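Preguntas frecuentes sobre la automatización en Udarmont (planta de montaje)

Actualizado el 20 de mayo de 2026. Si falta algo, escribid a Delia Tudose, personal.

¿Van a despedir a alguien?
No. Los 48 de montaje siguen. Cambian puestos, no contratos. Lo firmado con Celcombe (los que instalan las celdas) no toca plantilla.

¿Cuándo arranca?
Primera celda en agosto. Línea 3 primero, las demas ya veremos.

¿Qué tareas pasan al robot?
Coger pieza, girar, dejar. Lo repetitivo. Ajuste fino y control final siguen a mano, de momento.

¿Pierdo el plus de turno?
No, mientras sigas en turno. Si pasas a jornada partida, sí. Preguntad antes de firmar el cambio.

¿Hay formación?
Sí, 50 horas, dentro de jornada. La da Zeyu Lu. Grupos pequeños, lista en el tablón y en la intranet. Quien no pueda por horario, que avise ya, no la vispera.

¿Y si la celda se para?
Seta roja, avisar al encargado, no meter la mano. Extensión 2284. Nadie rearma sin Kalkidan Assefa o alguien de su equipo.

¿Quién enseña los movimientos al robot?
Vosotros, quien quiera. Se coge la pieza con la pinza de mano, se repite, se graba. Sentados o de pie, como vaya mejor. Es voluntario y cuenta como hora trabajada.
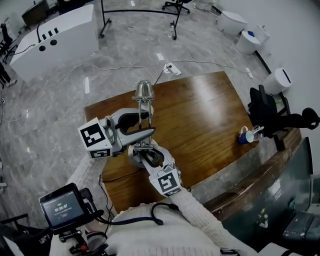 Pieza metálica sujeta con la pinza de mano, sobre la mesa.

¿Se me graba la cara?
No se usa para eso. Interesan manos, pinza y pieza. Las grabaciones no sirven para medir rendimiento ni para sanciones, está por escrito en el acuerdo.

¿Puedo dejarlo a mitad?
Sí. Se lo dices a Ecaterina Onu y vuelves a tu puesto. Sin papeleo.

¿Dónde me apunto?
Hoja en la oficina de personal o correo a Delia.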